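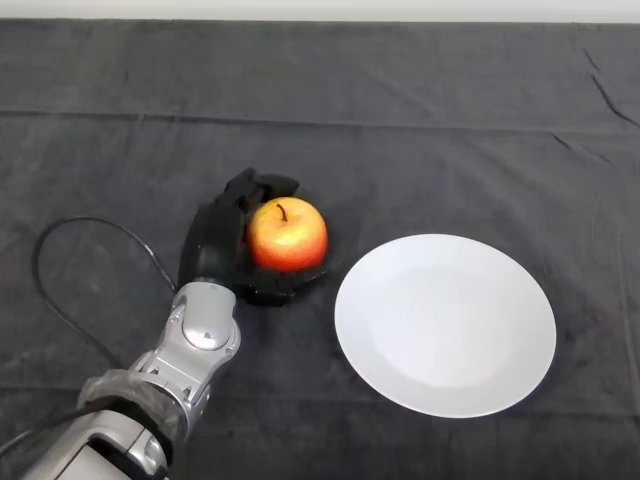 ## 3.2 Collecting the Apple-to-Plate Demonstrations

We started the Mesteck set with the plainest task we could think of, moving one apple onto a white plate, and it quickly became our favorite. A round, glossy fruit leaves a multi-fingered hand very little room for sloppy contact, so every small choice the operator makes about the thumb shows up in the joint data. That is exactly the kind of signal we want the policy to learn from!

Operators drove the arm through the Warau teleoperation interface in blocks of 16 episodes, with a short break between blocks. Across the full collection we recorded 336 episodes and kept every one in which the apple was released on the plate and the hand moved clear. Another 74 were dropped, mostly for early release or for a pause long enough to confuse the segmentation step.

We kept the dark gray cloth throughout. It gives strong contrast with the plate, and its creases vary enough that the encoder can't treat the background as a constant. Plate and apple positions were drawn fresh for each block.
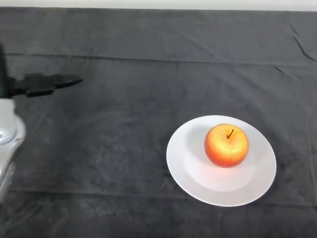
**Figure 4.** Apple on the plate, with the gripper empty and away from it.

Frames like the one in Figure 4 turned out to be surprisingly valuable. Following the labeling scheme of Cilerach, we tag up to 200 frames per episode in which the hand holds nothing and the apple is on the plate, and use them as positive examples for the success classifier. Training on these tags alone already gave us a usable stop signal, and we were delighted to see it carry over to the second operator's episodes without retuning.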